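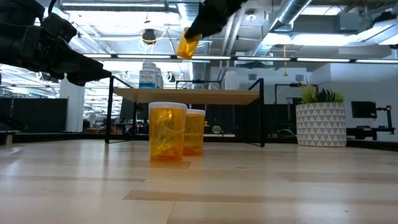

Workshop notebook, vol. 3, p. 124

2 February 2026

Dull grey start, so I got on with the dye jars. The Skaldale madder has sat in its bath since Friday and it's gone a lovely brick colour, much deeper than the Korlow batch (which I still think was old stock, whatever the label said). Rinsed both skeins and hung them over the sink. Please don't move them to the radiator – last time they dried stiff as string!

Weld next. I used 20 g to the small pan with a pinch of chalk and it came up properly yellow, almost too loud. Might try it over the pale grey wool from Neltgate if there's any left in the bottom drawer.

Small samples of ground pigment are going into amber pill bottles from now on, white lids, name and page number on a sticker. The old jam jars let far too much light in and the lids had rusted.

Still to do: order more alum, find the good sieve, and write up the Mendoza cochineal from June, as my notes for that one stop halfway down the page.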